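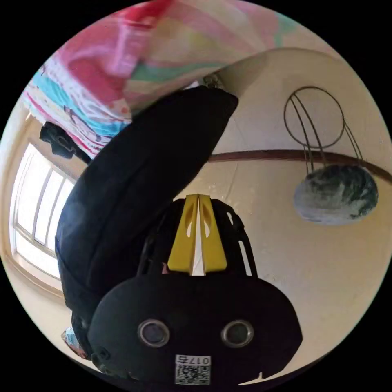

We have goats. Two of them, as of January, on the half of our block outside Otora that was previously given over to blackberry and good intentions. Their names are Kimano and Laur. They came with those names and answer to neither. Kimano is the older one and runs the operation, and her main management technique is staring. If you want the general effect, take the two dark glassy circles down low, side by side in their silver-grey rings on all that matte black, and add a bit of cud. That's what was waiting for me at the back door at ten to six on the first morning. The back door is on the other side of a fence from the paddock. I'd like you to remember the fence.

The fence was my project. I'd read that a goat-proof fence should be able to hold water, and I had a chuckle at that and went and bought some wire. The paddock already had a perfectly decent sheep fence on three sides, and all I had to do was the fourth. Thirteen posts. I dug the holes myself over a long hot stretch in which I drank most of the rainwater tank and learned that our topsoil is the depth of a bath mat. Under the bath mat is clay, and under the clay is whatever they make cricket pitches out of.

Mereana Te Moana from up Dadov Road wandered down while I was doing post number nine. She has kept goats since before I could tie my shoes, and she stood with her arms folded and looked along the line for quite a while.

"Nice fence," she said. "What's it for?"

I said it was for goats. She said right, and asked if I'd like some eggs.

I should explain how we got here. The plan was blackberry control. You can poison blackberry, and you can slash it, and either way it comes back with friends. Goats eat it. Everybody will tell you this, and it's perfectly true as long as you haven't also got roses, or a lemon tree, or a vegie patch, or a washing line. Ours will eat blackberry quite happily once they've finished the pillowcase.

The goats came from Xolani Potgieter, who was downsizing from eleven to nine and was suspiciously relaxed about the price. He wanted $218 for the pair, delivered, with a half bag of pellets thrown in. I thought I'd done very well out of this. He lifted them down from the ute one at a time, shook my hand, and was back in the driver's seat before I'd finished asking whether there was anything I should know. "They like company," he said through the window, and off he went. He did wave.

They do like company, it must be said. What they like best is ours, and they like it close up. On that first day I sat on an upturned bucket in the paddock so they could get used to me, as recommended. Laur got used to me in four minutes and ate the drawstring out of my shorts. Kimano stood on the bucket when I got up. She's since been standing on things more or less without a break: the bucket, the water trough, the roof of the shelter, the bonnet of the car. I built them a climbing platform out of old sleepers so they'd have something proper to stand on. They sleep under it.

Now, the fence. I've had time to study how they leave, and each has her own style. Laur is a leaner. She walks along the wire with her full weight on it like somebody coming home from the pub, scratching as she goes, and sooner or later a staple gives up. Then she leans on that bit some more. She has no particular wish to be outside, I think she's just itchy, but once there's a gap she feels it would be rude not to.

Kimano does latches. I started with a loop of chain over a nail, and that lasted until lunchtime. Then there was a slide bolt, and she slid it. I watched her do it from the kitchen window with her top lip, with the tea going cold in my hand, and I wasn't even cross, I was a bit proud. We've now got a spring clip through a chain around a bolt, and it takes two hands and some language to get in with the feed. She hasn't beaten it yet. She does go over and have a look at it most evenings.

The longest escape so far took in the whole of the verge on the way to Mereana's place, 312 metres of it, and they ate it to the standard of a bowling green before settling in among her silverbeet. She rang me. She didn't sound surprised. I went up with a bucket of pellets and did the rattle, the one that's meant to bring goats running from anywhere, and they looked up, noted that I was there, and went back to the silverbeet. In the end Mereana took the bucket off me and walked away from them, not looking back and not rattling anything, and they trotted after her like kids on a school excursion. I brought up the rear carrying what was left of the silverbeet.

She came down the following morning with a roll of hinge joint wire and a strainer older than I am, and we did the whole side again. Closer spacing at the bottom, tight enough to play a tune on, and a hot wire at nose height on the inside. I'd been squeamish about the electric. She told me to touch it if I was worried. I touched it, and I can report that I'm no longer thinking about leaving the paddock either.

Since then they've stayed in. I've got time to notice other things about them now, like how they're terrified of rain. A few drops and they bolt for the shelter screaming, and then they stand in the doorway and yell at the house until somebody does something about it. They also won't touch hay that's been on the ground. Laur, who has eaten a thong and part of a feed invoice, will look at a fallen wisp of good lucerne as though I'd served it in an ashtray, so the hay goes in a rack. I made the rack. Kimano stands on it.

The feet need trimming every six to eight weeks, and I've done it once. I watched a video beforehand, in which a calm woman in clean overalls did four hooves while chatting to the camera. It had 2,634 views, and I'd guess a fair share of them were me. My own version took most of a morning and involved the shed door, a dog lead and an entire bag of sultanas. Mereana says it gets easier as they get to know you. Laur's front left is a bit of a funny shape now but she's walking on it fine.

And the blackberry? There's a path through it. It's one goat wide and it goes from the shelter to the spot on the fence nearest our back door. Either side of the path it's looking very healthy, and we should get a decent crop off it. If anyone has a jam recipe that isn't too fiddly, pop it in the comments. I'm off to buy more sultanas.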